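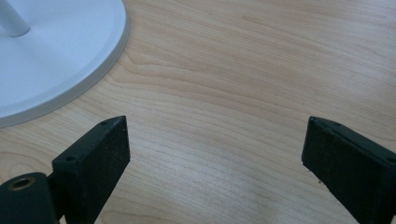
The lunar month used for fixing temple feast days is counted in two different ways, and most of the confusion in printed festival calendars comes from mixing them. In one system the month ends at new moon. In the other it ends at full moon. I had both tables open on the desk this week, the pale wood one with the long wavy grain, next to the round white base that stands on it, and went through the feast days for the temple at Pirnton line by line. The bright half of the month has the same name in both systems. The dark half does not. A feast on the fourteenth of the dark half can therefore carry one month name in the northern reckoning and the previous month name in the southern one, while falling on the same night.

The Pirnton calendar is a folded sheet, printed each December. It was compiled for many years by a man named Wanigasekara, who used the southern reckoning and said so in small type on the back. The current sheet dropped the small type. It also took several dark-half entries from a northern almanac without changing the month names. The result is that two observances appear a full month off from where the procession is held. Regular attenders know the right night and ignore the sheet. Visitors do not.

I compared the sheet against 93 entries in the older hand-kept register. Most agree. The ones that disagree fall into two groups.

The first group is the month name problem described already. These can be corrected mechanically. If the entry is in the dark half, and the source is northern, move the name back by one month and leave the day number alone.

The second group is harder. A lunar day does not start at midnight or at sunrise. It starts when the angle between sun and moon passes the next multiple of 12 degrees, and this can happen at any hour. The usual rule assigns to each civil day the lunar day that is running at sunrise. Some feasts do not follow the usual rule. A night vigil is assigned by the lunar day running at midnight. A lamp offering is assigned by the one running just after sunset. The sheet applies the sunrise rule to everything, so the vigil can land one night late. 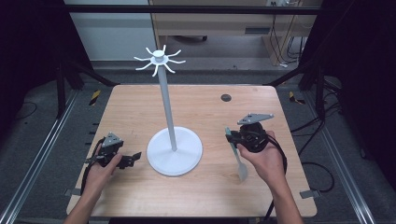
Location matters too, though less than people think. Sunrise at Pirnton and sunrise at the parent temple differ by several hours once converted to the same clock. If a lunar day ends between the two, the two places will keep the feast on different civil dates, and both will be correct under their own rule. The Lisby congregation settled this by adopting the parent temple's date in every case. Pirnton computes locally. Neither has changed in my time, and I do not see a reason for either to change, but the sheet should state which one it uses.

Jade Chisholm wrote to ask whether the leap month affects any of this. It does. An extra month is inserted when two new moons fall while the sun is in the same sign, and the extra one takes the name of the regular month that follows it. Feasts are normally kept in the regular month and skipped in the extra one. The older register marks extra months with a small cross. The sheet has no mark for them.

I have put the corrected entries in a plain table with four columns: feast, month name in the southern reckoning, lunar day, and the hour rule that applies. The print run is 400 copies, so the table has to fit the same fold. At the present type size it runs over by two lines. Dropping the moonrise column would fix that, but the people who break their fast at moonrise use it, so I am going to try a narrower margin first.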